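歩いて買い物に行くようにした話

6月に車を手放した。車検の見積もりが思ったより高く、駐車場代も上がると言われたので、更新せずに売った。それから買い物はほとんど徒歩で済ませている。慣れてきたので、やり方と気づいたことを書いておく。

行き先

普段使っている店は2軒ある。食料品はウィンドサイド、日用品と文具はタプリー。家からウィンドサイドまでは824歩で、スマホの歩数計で測った。タプリーはその先で、もう328歩ある。車のころは遠いと思っていたが、駐車場の出入りを考えると、かかる時間はたいして変わらない。

道は大通り沿いの歩道を使う。裏道のほうが少し短いのだが、段差が多く、荷物があると歩きにくい。歩道が広い道は、帰りに両手がふさがっていても人とすれ違うのが楽だ。 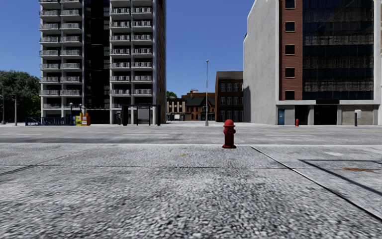 荷物の重さ

最初の失敗は買いすぎだった。車のときと同じ感覚でかごに入れ、牛乳2本、米、洗剤、缶詰を一度に買って、帰り道で3回休んだ。翌日は肩が上がらなかった。

いまは1回の荷物を6キロまでと決めている。家の体重計で、荷物を持ったときと持たないときの差を見て覚えた。何度かやると、持った感じでだいたいわかるようになる。米は2キロの袋にした。割高だが、減るのが早いので古くならない。洗剤は詰め替え用だけを買い、重いものが重なる週は片方を次に回す。

袋は手提げをやめてリュックにした。ザケロの古いもので、もともと旅行用に買って押し入れに入れてあった。底が平らなので、卵を下に置かないことさえ守れば詰めやすい。保冷剤は夏の間ずっと入れていた。背中に当たると冷たいので、外側に寄せて入れるのがいい。

買い物メモ

歩くようになって、買い忘れがいちばん困るようになった。車ならもう一度出ればよかったが、徒歩だとその気にならない。そこで冷蔵庫に紙を貼り、なくなったものではなく「残り少ないもの」を書くことにした。しょうゆが切れてから書いても遅い。

この方法はノエリン・ヘナレさんに教わった。前の職場で一緒だった人で、免許を持ったことがなく、ずっと歩きとバスで暮らしている。彼女のメモは店の棚の順に書いてある。真似してみたら、店の中を行ったり来たりしなくなった。野菜、豆腐、肉、乳製品、最後に冷凍食品。ウィンドサイドは先月売り場が変わったので、順番を書き直した。

寄り道について

タプリーへ行くときは、建物の間の歩行者用の通路を抜けることが多い。車が通らないので、考えごとをしながら歩ける。献立はたいていこのあたりで決まる。 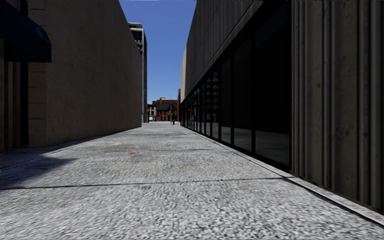

困るのは、寄り道で余計な買い物が増えることだ。ドリルテンの前を通ると、つい工具の棚を見てしまう。先週は使う予定のない小さな水準器を買った。棚の傾きを直すのに一度使い、あとは引き出しに入っている。こういう出費は車のころにはなかった。

お金のこと

駐車場代、保険、ガソリン代がなくなったのは大きい。一方で靴の減りは早い。安い運動靴のかかとが夏の間にすり減ったので、次は少し良いものを買うつもりでいる。大きな買い物の配送料もかかるようになった。それでも毎月の支出ははっきり減った。

食費も下がった。まとめ買いをしないので、野菜を腐らせることがほとんどなくなったためだと思う。以前は冷蔵庫の奥からしなびたきゅうりが出てきたが、この夏は一度もなかった。

雨の日は行かないことにしている。乾麺と缶詰、冷凍のごはんがあれば、何日かはしのげる。トイレットペーパーだけは濡らすと悲惨なので、天気予報を見て早めに買う。灯油をどうするかはまだ決めていない。冬までに配達してくれる店を探すか、電気の暖房に替えるか、今月中に調べる。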